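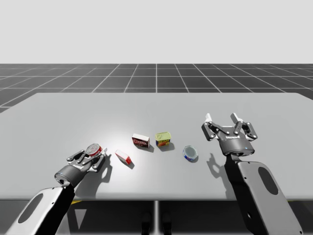

斯库尔霍尔姆选区补选候选人提名截止，两党联合推举方案未获通过

斯库尔霍尔姆（Skurholm）选区议会补选的候选人提名程序已于下午5时截止。选举登记处随后公布的受理名单显示，共有四份提名文件通过形式审查，进入签名核验阶段。此前外界关注的韦尔特穆姆公民联盟（Weltemum，下称“韦盟”）与乌绍地方党（Wusau，下称“乌绍党”）联合推举方案未能成立，两党分别提交了各自的候选人。

本次补选的起因是该选区原任议员于7月辞职。按照现行选举条例，议席出缺后应在90天内完成补选，当选者任期至本届议会届满为止。如距届满不足六个月，则不再举行补选，议席空置。斯库尔霍尔姆选区的情形不适用后一条款。

提名门槛与审查程序

条例规定，补选候选人可由已登记政党提名，也可以独立身份参选。政党提名须附本党选区大会决议原件、大会签到册及候选人书面同意书；独立候选人须提交不少于417名本选区登记选民的有效签名，并缴纳4,000克朗保证金。签名人须在提名公告发布之日前完成选民登记，同一选民只能为一名候选人签名，重复签名以登记处先收到的一份为准。

四份提名文件中，韦盟、乌绍党各一份，另外两份由独立参选人提交。登记处在公告中说明，两份独立提名的签名页均超过法定数量，但尚未完成与选民名册的逐条比对。比对依据为姓名、登记住址和选民编号三项，其中任何一项不符即列为待补正。待补正签名可在收到通知后48小时内更正一次，但不得以新的签名人替换。

保证金在计票结束后处理。候选人得票达到有效票的5%即予全额退还，未达到的上缴地方财政。该比例与普选相同，补选没有单独规定。

联合推举方案的经过

韦盟与乌绍党在上一次普选中于斯库尔霍尔姆选区分列第二位和第三位，两党得票相加高于当选者得票。议席出缺后，两党选区组织开始就共同支持一名候选人进行磋商，议题包括候选人归属、竞选经费分担，以及当选后在议会表决中的立场协调。

磋商形成的文本共六条。其中第二条规定候选人由韦盟提出，乌绍党不另行提名；第五条规定当选者在涉及港务、渔业和地方交通的议案上须事先与乌绍党协商。文本须分别经两党选区大会批准后生效，任何一方未批准的，文本自动作废，双方均不承担违约责任。

韦盟选区大会以举手表决方式批准了文本。乌绍党选区大会采用无记名投票，按照该党章程，放弃提名权属于重大事项，须获到会代表三分之二以上赞成。该党公布的计票结果为：有效票126张，赞成76张，反对50张。赞成票过半数，但未达到规定所需的84张，文本未获批准。

乌绍党在会后发布的书面通报中称，大会随即转入候选人提名议程，并在当日完成表决。通报没有说明反对意见的具体内容，只表示“第五条的约束力在讨论中未能得到充分澄清”。韦盟方面确认已收到文本作废的通知，并在提名截止前递交了单独提名文件，候选人与原联合方案中的人选相同。

两党目前都没有宣布是否会在正式竞选期内重新接触。条例允许候选人在选票付印前以书面形式撤回提名，撤回后原提名政党不得递补。选票付印后撤回的，姓名仍列于选票，所得票数照常计入。

党籍变更争议

另一项争议涉及其中一名独立参选人的党籍。该参选人曾登记为乌绍党党员，在提交独立提名文件前办理了退党手续。乌绍党选区组织向登记处提出异议，认为退党申请送达时间晚于提名公告发布时间，该参选人不具备独立参选资格。

登记处对异议作出初步答复，指出条例要求独立候选人在“提交提名文件时”不属于任何已登记政党，并未以公告发布时间作为判断基准。退党自书面申请送达党组织之时起生效，无须党组织批准。登记处已要求异议人补交收件登记簿的复印件，以核对送达时间。核对完成之前，该份提名按有效处理，候选人编号暂不分配。

如异议人不服最终决定，可在三日内向埃斯法哈尼（Esfahani）巡回选举法庭提出复核申请。法庭须在收到申请后五日内裁定，裁定为终局。复核期间选票印制暂停，但投票日期不作顺延。

后续安排

签名核验结果公布后，登记处将以抽签方式确定候选人在选票上的排列顺序，各候选人可派一名代表到场见证。正式竞选期自抽签结束次日零时开始，至投票日前一日午夜结束。竞选期内各候选人的支出上限按选区登记选民人数计算，具体数额随选票样张一并公布。

提前投票在选区办事处进行，开放时间为上午9时至下午6时。因迁居或海上作业无法到场的选民，可申请邮寄选票，申请表须在选票寄发前送达登记处。投票日各投票站开放时间为上午8时至晚上8时，计票在投票结束后于各站就地进行，汇总结果由登记处统一公布。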